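The Second Arm

The robotics club at Lillitz had one rule about Gape, and it was written on the lid of the laptop: ask before you let it move.

Gape was the program. It ran both arms. The Brulent Cup wanted a caulking task this year, and the girl who had written most of Gape had stopped sleeping properly in December.

"It keeps waiting," she said.

"For what?"

"For the other arm. The left one goes down and then it waits."
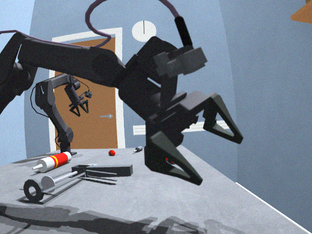 The boy beside her scrolled through the log. Line 904 said HOLD, and so did the line after it. He had joined to get out of hockey and had ended up in charge of the grippers, which he liked more than he told anyone at home.

"Take the hold out, then."

"I didn't put it in."

He thought about that. Last year's team had gone to Prullon with the same code and come home with 2 points. They had left no notes – only a folder of old runs and a bag of stale mints.

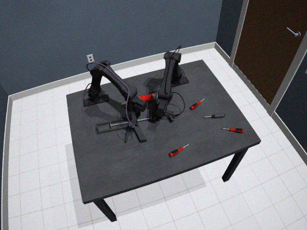 She opened the folder and found the hold in the oldest file, with a comment next to it. It said: let her go first.

"Who's her?"

"The right arm, I suppose."

They asked Gape for the right arm first, then the left. He said the words out loud because of the rule, and she pressed the key. It was nearly six and the corridor lights had gone off.

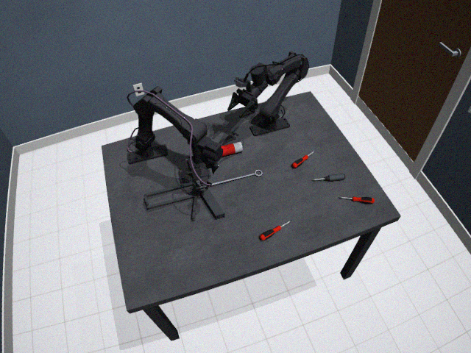

Both arms at the bench, with the screwdrivers still out.

She watched the log. The line came up, HOLD, and then a new one she had not seen before, READY.

"Leave the comment in," he said.

She saved the file and went to find her coat.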